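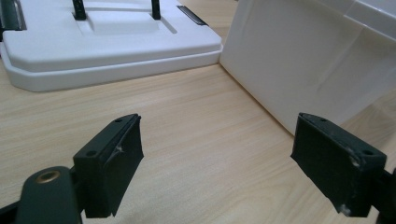

The Wuro Kids Rain Suit

I'll be upfront that I only started carrying kids' clothes in the shop this year, and I only started because of this rain suit. My sister-in-law Jeanine Declercq bought one for her youngest and would not stop talking about it, so I ordered one for my own son to shut her up. He wore it to school, he wore it to the grocery store, and then he wore it to bed (we had words about that). So now I sell them!

It's a one-piece suit with long sleeves, long legs and a hood, and the zipper runs from the chin all the way down one leg to the ankle. That long zipper is what sold me. If you've ever tried to stuff a wiggly toddler into a suit that only opens to the belly, you know what I mean. With this one you lay it on the floor, sit them down on top of it, feed the feet through and zip up. My son does most of it himself now, although he still wants me for the part by the chin.

The cuffs are elastic, and there are straps that go under the boots so the legs don't ride up. The straps are the first thing to wear out because they take all the scraping on the sidewalk. Wuro knows this and puts 2 spare pairs in the bag, and they just snap on. Please don't throw out the bag before you've looked in it, I get emails about this every month.

Sizing

They run big. I mean BIG. My son is in the middle of 5T in regular clothes and he's in the 4/5 suit with a sweater under it and still has room to bend his knees. If your kid is between sizes, go down. If you want it to last through next winter too, get the regular size and roll the cuffs once. The size 2 is the smallest they make and I wouldn't put a baby in it who isn't walking yet, there's just too much leg.

Colors

Moss, mustard and a dark blue they call Harbor. Mustard hides the least mud but it's easy to spot on a playground, so that's what we have. Moss sells out first every time. I should have more in December.

Washing

Cold water, inside out, zipper closed, no fabric softener. Hang it up by the hood loop. Do not put it in the dryer, even on low. I did it once and the lining went all crackly and never really came back.

What's not so great

No pockets, and my son has opinions about that since he collects rocks. And the hood is a little deep on smaller heads, so I tuck a knit cap under it.

Shipping and returns

I pack orders in the morning and they go out the same afternoon. You can exchange for another size as long as it hasn't been worn outside. Trying it on in the living room is fine. Message me through the shop page if you're stuck on a size and tell me your kid's height, I'm happy to help!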